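Visit report: Rurnness hose and fittings works, open Saturday

The Rurnness site of Modise opens to trade visitors once a year, in January. I went to look at the short-hose side of the business, meaning cut lengths, preformed curves and the end pieces that go into them. The rest of the plant makes drainage pipe in long coils and was closed that day.

Registration was at 9 in the gatehouse. Visitors were split into groups of 13 and given ear plugs, overshoes and a printed route. The route was numbered, but two of the stops had been swapped since printing and our group went through forming before goods inward. I have put them back in process order.

Goods inward

Rubber compound arrives in sheets, dusted and folded on pallets. Each pallet carries a batch card with a cure curve stapled to it. The compound store is kept cool and has one door. Older batches are moved to the front on Fridays. The guide was asked about shelf life and gave different answers for the two compound families in use, the longer one being for the peroxide-cured material. Nothing was being unloaded during our visit.

Plastic end pieces come from an outside molder, Skukesix, in bags of 1000. Bags are weighed on arrival and a handful is drawn for gauging. The gauge is a plain go/no-go ring. I tried it on a sample piece and found the fit on the "go" side tighter than I would have set it, though this may be deliberate given how soft the hose bore is.

Forming

Straight hose is extruded, cut to a rough length and pushed by hand onto curved steel mandrels while still uncured. The mandrels hang on racks that roll into a steam vessel. After cure the hose is pulled off, again by hand, with a water-based lubricant. This is the hardest manual job in the building and the operators rotate out of it every hour.

Rack layout interested me more than the vessel. Mandrels for the same part number are hung at two different heights, and I assumed the upper ones would see a different temperature. The answer was that this had been checked with thermocouples and the spread was inside the cure window. No chart was shown. The wall thickness on the outside of a bend is always less than on the inside, and the drawing tolerance for the standard curve allows for that.

Trimming and end pieces

Cured curves are trimmed at both ends with a rotary knife. A clean, square cut matters here, as an angled end makes it hard to seat an insert to full depth. Trimmed parts go into shallow trays and are carried to the assembly room, a quieter space behind a partition.

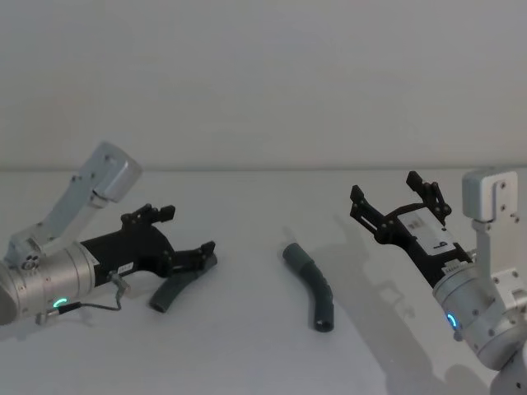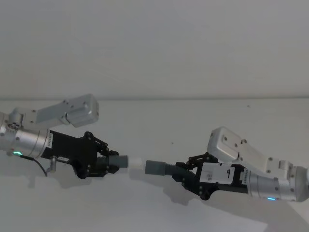 The product code for the curve we followed is 662. It is sold under the Vukach name, which Modise took over along with the tooling, and the older catalogs list it with a slightly longer straight leg. Customers who replace like for like should measure before ordering. I raised this at the counter and was told that the long-leg version can still be cut from the same mandrel on request, with a minimum order of one full rack.

Insert depth is checked against a shoulder on the fitting. If the hose end stops short of the shoulder, the part is set aside and the end is recut once. A second failure scraps it. The scrap bin was in plain view beside the door and was under half full, but I do not know when it had last been emptied.

Testing

Leak testing is done with low-pressure air in a water tank. Parts are tested by sample, except for one customer who pays for every piece to be tested. The tank is lit from the side, which makes small bubbles easy to spot. Burst testing is in a separate cabinet and was demonstrated on one straight length. It failed at the clamp, as most do, and the guide logged it as a clamp failure with no comment on the hose itself.

Packing and store

Curves are packed loose in cartons with a paper layer between rows. Nesting them tightly would save space, but it flattens the bends in storage. Cartons are stacked four high at most. The finished goods store has a damp corner on the north side where nothing is kept on the floor.

Practical notes

The tour ran two hours and ten minutes. Sample packs were handed out at the end, each with one curve and one straight length. Parking is on the grass strip past the second gate and was soft after rain. The canteen closes at noon on a Saturday, so the later groups had only the drinks machine in the gatehouse, which takes coins.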